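Plostmont Community Kitchen – Walk-Through Checklist, 20th August

Did this one with Violeta Sosa before the evening class came in. I've put my comments under each item, so skip to the ones with your name on them if you're in a hurry (I know you are, Corey).

1. Handwashing sink
OK. Soap full, paper towels full. The hot tap still squeaks like a gull but it runs fine.

2. Walk-in cooler
Reads 40 on the door dial, and that's as high as I ever want to see it. Please stop propping the door open with the milk crate while you unload! Door gasket is torn at the bottom corner. Tadeo has the part number.

3. Dry storage
Needs work. Two bags of flour on the floor again, and the Flavosora spice tubs have no dates on them. I wrote dates on the ones I could trace back to the March order and tossed the rest. Shelf brackets are tight.

4. Boards and work surfaces
OK, mostly. I go over every wooden board with my fingertips, both faces and all the edges, looking for cracks, deep knife cuts and fuzzy spots. Maple holds up really well if you oil it and stand it up to dry – the ones that go bad are always the ones left lying in the sink. I pulled one for sanding and one for the trash.

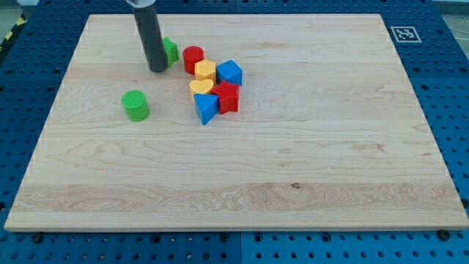 5. Knives and slicer
OK. Slicer guard is on and the cord is good. Knife rack could use a wipe behind it.

6. Fire extinguishers and exits
Fail on one point. The extinguisher by the back door (tag 2213) is behind the mop bucket, so I moved the bucket, and I'd love it to stay moved. Exit sign lights up on test. Back door opens all the way.

7. Hood and filters
Not checked. Espinoza has the filters out for cleaning, and Iara Lucero will sign this line when they're back in. No frying until she does, please!

8. First aid box
Short on burn gel and the blue bandages. Everything else is in date. Ásdís Ravn is adding both to the next order.

Still open: items 2, 3, 7 and 8. Initial next to yours on the clipboard copy when it's done.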